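Nunden Giving Pages: Organiser Guide
Section 4. Setting up your fundraising page

By Duygu Çetinkaya, with corrections from Wayne Marchand
Updated in March

We use cookies to remember your language and your login. By continuing to read this guide you accept them. Manage settings

This section explains how to open a fundraising page for your group, how to connect it to a bank account and how to publish it. Please read section 3 first if your group is not yet registered with Nunden. You need to be the organiser or the second organiser to do these steps. Helpers can write updates on the page but they cannot open or close it.

Before you begin, please have ready:

- the registration number of your charity or community group
- a bank account in the name of the group (a personal account will be refused)
- the email address of a second organiser
- one picture, if you want to have one on the page

4.1 Opening the page

1. Log in and choose My Group, then New Page.
2. Write the name of the campaign. The name can have up to 45 characters, with spaces. After publishing, the name can be changed only one time.
3. Choose the category. If your campaign fits in two categories, choose the one which your donors would look for.
4. Write your target in dollars. Do not write the dollar sign or a comma. For one thousand dollars you write 1000.
5. Choose an end date, or tick No End Date. A page with no end date stays open until an organiser closes it.
6. Press Save Draft.

Note: The draft is not visible to the public. You can show it to other people with the Preview link. This link works for anybody who has it, so please be careful where you send it.

4.2 Writing the story

The story is the main text of the page. The box accepts up to 800 words, but most groups write much less. When Yavuz Toprak made the page for the Calbridge neighbourhood centre, he wrote only three paragraphs, and his page is the one we show in our training.

1. Open the draft and choose Story.
2. In the first paragraph, say who you are and what the money is for.
3. In the next paragraph, say what will happen if you collect more than the target, and what will happen if you collect less. Donors ask this question very often.
4. If you mention a person who receives help, ask for written permission and keep it in your files. Use only the first name.
5. Press Check Spelling, then Save Draft.

Note: Text which is copied from a word processor sometimes brings coloured letters with it. Choose Clear Formatting before you save.

4.3 Connecting the bank account

1. Choose Payments, then Add Account.
2. Enter the account details exactly as they are written on the bank statement.
3. Nunden sends a small deposit to the account. It can take up to three working days.
4. When the deposit has arrived, come back to Payments and enter the amount of it in cents.
5. The second organiser receives an email and must press Approve. The link in this email expires after two days.

CAUTION: Never give the bank login to a helper or to our support desk. We will not ask you for it. If someone telephones and says they are from Nunden and they need your password, finish the call and write to us.

CAUTION: If you enter the wrong deposit amount three times, the account is locked. Only the support desk can unlock it, and we will need to see a bank statement.

4.4 Receipts

Receipts are sent automatically to each donor by email. The number of the first receipt is 1 if you do not change it. The Ibarra library friends already had a paper receipt book, and they wanted to continue from it, so Tuncay Ertürk set their first number to 1777. You can do the same:

1. Choose Receipts, then Numbering.
2. Enter the next number from your paper book.
3. Check it again with the book. The numbering cannot go back after the first donation.
4. Under Signature, type the name of the person who is authorized to sign.

Note: For cash donations you have to make the receipt by hand, under Receipts, then Add Offline Gift. The amount will be added to the total on the page.

4.5 Adding a picture and publishing

1. Choose Picture, then Upload. JPG and PNG files are accepted.
2. Move the slider until the preview looks right on both the computer and the phone.
3. Write a short caption. It appears under the picture in small grey letters.
4. Choose Review. Any missing item is marked in red.
5. When there is nothing red, press Publish.

The page is usually visible within one hour. If you publish after 5 p.m., it may wait until the next morning for our check. Bülent Yüksel and the colleagues at the Nallora office do this check, and they will write to you if something has to be changed.

If you need to take the page down, choose Pause. Donors will see a message that the campaign is resting, and the donations already made are not affected.

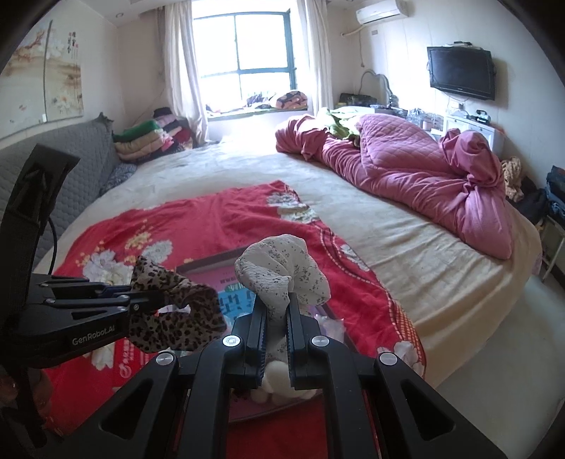 Figure 4. Floral and leopard-print fabrics, with the round bed behind.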